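¿Pueden ya las máquinas con la casa? Galería de tareas

Última actualización: 23 de diciembre de 2022

Desde septiembre reúno en esta página ejemplos de tareas domésticas y de taller, y al lado pongo mi opinión sobre lo que una máquina puede hacer hoy con ellas. No soy ingeniero y el español no es mi primera lengua, por lo cual pido paciencia con las dos cosas. Hasta ahora he comentado 11 tareas. Las de taller están en la página de Jatby; aquí quedan las de cocina y de mesa.

1. La fruta en el plato

Coger una mandarina es fácil para una pinza. Cogerla de un montón, con tomates al lado, ya es otra cosa: las piezas ruedan y una tapa a la otra. El tomate maduro, además, no perdona la fuerza.

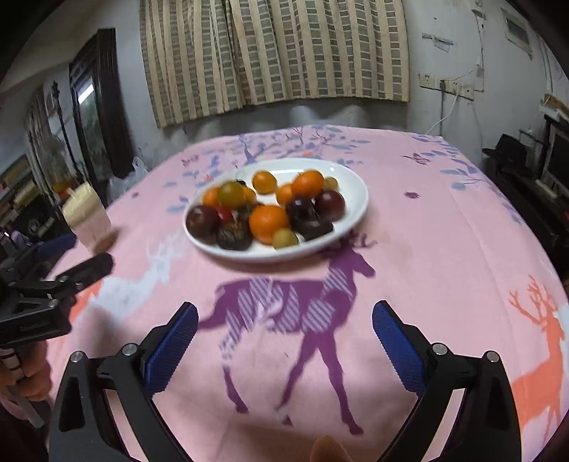
Dos pinzas negras llevadas a mano, un plato blanco ovalado y un mantel rosa con ciervos. Los tomates son de varios colores, unos oscuros y otros verdosos, de modo que el color solo no basta para separarlos de las mandarinas. Mi nota: casi, pero despacio.

2. Doblar un paño

Parece poca cosa, y sin embargo un paño no tiene nunca la misma forma dos veces. He leído que con 1.000 repeticiones se aprende bastante – yo lo dudo si se cambia el tamaño de la tela. Mi nota: todavía no.

3. Cerrar una bolsa

Con una bolsa rígida, sí. Con una bolsa fina de plástico prefiero no prometer nada. Mi nota: depende de la bolsa.

Entradas recientes
Jatby: tornillos y cajas en el taller
Vodport, 83 intentos con una cuchara
Peixoto y el problema de los vasos
Pandis: ordenar un cajón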